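Chez Ekov, les robots apprennent la paillasse

L'atelier se trouve au fond d'une cour, derrière un imprimeur. Ekov y ouvre ses portes une fois par an, en mars, et l'on s'inscrit à l'avance parce que la salle est petite. Nous étions 20 à la séance de 11 heures, surtout des techniciens de laboratoire et deux enseignantes de lycée.

Ludivine Bodin, responsable des essais, commence par la tâche la plus ingrate du métier : manipuler des tubes. Saisir, redresser, ranger dans un portoir, puis passer au suivant. Un laboratoire d'analyses comme Gullden, premier client de la maison, en traite plus de 2 000 par jour.

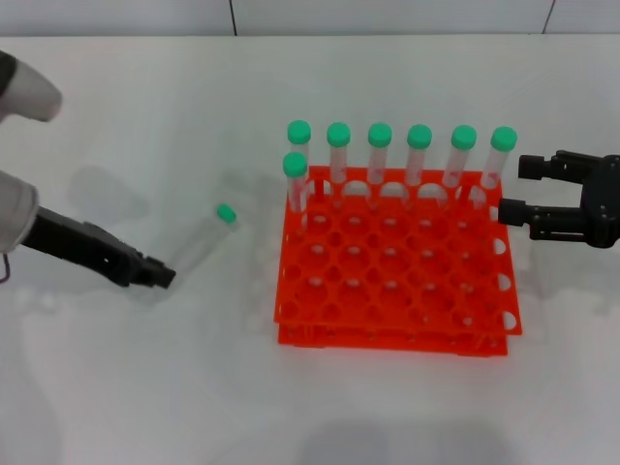 Le programme s'appelle Blackwood. Il a été mis au point avec Ismail Gaber, ancien biologiste, qui a passé l'hiver à filmer des gestes de paillasse. « Un tube debout, c'est facile, explique-t-il. Couché, il roule, et le plastique transparent se voit mal sur une table blanche. » Les deux bras se partagent le travail selon la position des objets – le choix se fait tout seul, sans consigne de l'opérateur.

Les questions du public portent vite sur les bouchons. Jacqueline Pruvost, qui dirige un laboratoire de contrôle des eaux, veut savoir si la pince serre trop. Réponse prudente : le vissage reste à l'étude, et la force se règle pour chaque modèle de tube. 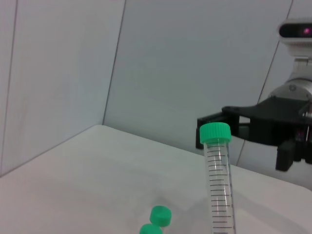
Tube gradué et bouchons verts sur la table d'essai, chez Ekov.

Côté prix, Ekov ne donne pas de chiffre. La location sera proposée d'abord aux laboratoires de la région, avec une formation de deux jours. Jacqueline Pruvost a laissé ses coordonnées et demandé un essai avec ses propres flacons.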